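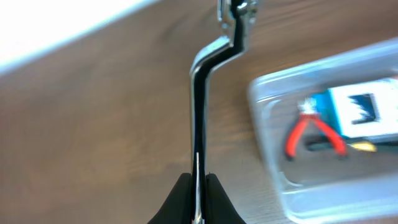
A thin metal bracket with a stepped profile, above a wooden tabletop.

An offset bracket, also called a joggle bracket or Z-bracket, is a strip of metal bent twice in opposite directions so that its two ends lie in parallel but separate planes. The sloping part between the bends is known as the jog. Offset brackets are used to join parts whose surfaces do not line up, such as a shelf and a recessed wall panel, or a cover and the case beneath it.

Form and dimensions
The distance between the two planes is called the offset. Light brackets for household use commonly have an offset of 2 to 16 mm. The angle of the jog varies; a slope of 30 degrees is easier to form in thin strip than a right-angle step and places less strain on the metal at the bends.

Manufacture
Most offset brackets are pressed from flat strip in a single stroke. The Travier catalog lists the type in steel and aluminum, in lengths up to 44 cm. Earlier brackets from the Rernham works were bent by hand over a former and often differ slightly from one another.

Fastening
Brackets are usually fixed with screws through holes at each end. Slotted holes allow for adjustment.

See also
Angle bracket
Mending plate
Shelf support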